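**Plindwood Project News – 18 June 2025**

## The twitch that taught us to look at our cables

If you were in the arm room when the folding robot flung a dish towel at the safety screen, thank you for staying calm! It was a dramatic couple of seconds. The arm was partway through an ordinary fold, it paused over the cloth, and then it swung across the table far faster than anything we had shown it. The operator hit the stop button, the arm froze with the gripper out past the table edge, and the towel kept going.

No one was hurt and the arm is fine. Everyone was outside the marked zone, where they should have been, and the stop worked the way it does in our weekly check. We still wrote it up as a safety event, and we took the arm out of service until we understood it. That took us a good deal longer than we expected, and I've enjoyed the detective work so much that I asked for the long slot in this month's newsletter to tell you about it.

Our first guess was the arm. The Wusen controller keeps a log of every command it receives, so we pulled the log and went hunting for a motor fault or a missed limit. There was nothing. The arm had been told to make that swing and had made it, quite accurately. Next we suspected Calimlim, our playback software, which had been updated in February. We rolled it back, ran the same folds with the speed turned way down and the gripper empty, and got the pause and the swing again. Slower, but the same shape.

So the arm was doing what it had learned. That was a fun and slightly uncomfortable thing to find out. Somewhere in the demonstrations there had to be a hand that stopped dead over the cloth and then shot sideways, and none of us fold towels like that.

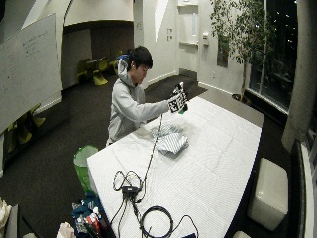 **Marisel Hadrava**
*Demonstrations Lead, Plindwood Project*

The folding set has 400 demonstrations in it, all made by people holding one of the marker-covered handhelds and working over the white table. We wrote a quick script to look for any moment when the recorded position stayed perfectly still and then jumped. A real hand is never perfectly still (try it, it's surprisingly hard), so a flat line is a strong hint that the recording has lost touch with the person. The script flagged 12 demonstrations. I sat down with a big mug of tea and watched every one of them next to its position trace.

In the video, the hand moves smoothly from start to finish. In the trace, it parks in midair, stays there, and then leaps to wherever the hand has got to in the meantime. Our recorder was filling each gap with the last good position and never marking it as a gap. When the data came back, the trace caught up in a single step. To the learning software that looks like a perfectly good demonstration of somebody standing still and then throwing their arm across the table.

That explained the swing. It didn't explain why the data was dropping out in the first place, and that's where the cable comes in.

A handheld has a thin black cable that hangs down to the tabletop, and if you look at where it lands, it's right beside the cloth. Reach far across the table and the cable goes taut. Drag it over a fold and it catches. We plugged a handheld in, opened the live view, and gently wiggled the cable near the connector. Solid, solid, solid, gone. Then back again a moment later. We tried our other units and got the same dropout on 3 of them, always with the cable pulled to the side and never with it hanging straight. Under a magnifier the connectors on those units had visible play in them. The people holding them had no way to tell, as the status light stays on through the whole thing.

The team at Drustora, who built our handhelds, were great about this. They had us on a video call the same afternoon, asked for the worst unit back, and have sent clips that hold the cable to the body of the device so the strain never reaches the connector. We've fitted them to every unit and I've been tugging on them with real enthusiasm ever since. I haven't managed a dropout yet, but I'll keep trying.

### What's different now

- **The recorder marks gaps.** If position data goes missing, the recording gets a flag and the station beeps. When you hear it, stop, set the handheld down, and start that fold again. A discarded take costs us very little.
- **The flagged demonstrations are out of the set.** We've kept them in a separate folder for testing, and the folding model has been retrained without them.
- **Calimlim has a jump check.** Any commanded move that's too big for one step now brings the arm to a controlled stop. We fed it the old model on purpose, with an empty gripper and the whole room clear, and it caught the swing every time.
- **Cables get sorted before a session.** Loops and adapters go to the side of the table away from your reach, with enough slack to get to the far edge. Do a practice reach with nothing recording.
- **Wiggle test at the start of each shift.** Live view open, handheld steady, cable moved side to side for 12 seconds. If the trace goes flat, put a red tag on the unit and take another one.

The arm is back in service at reduced speed. It will stay there until the retrained model has been through the full set of cloths, including the heavy bath towels, which pull on the gripper in ways the dish towels don't. I'll post the results on the board by the arm room as they come in.

One favor to ask. When we talked to people who had recorded the bad takes, a couple of them remembered the live view "sticking" for a moment and carrying on afterward. They figured it was the screen. I would have thought the same! But that was our earliest clue, and it never reached the log. If something on the station looks odd, even briefly, please write one line in the session notes with the time. We read every entry, and I'd love to be sent chasing after a few false alarms.

The next open recording session is on the shared calendar, and I'll be bringing a bench unit and one of the worn connectors for anyone who wants to try the wiggle for themselves – it's oddly satisfying.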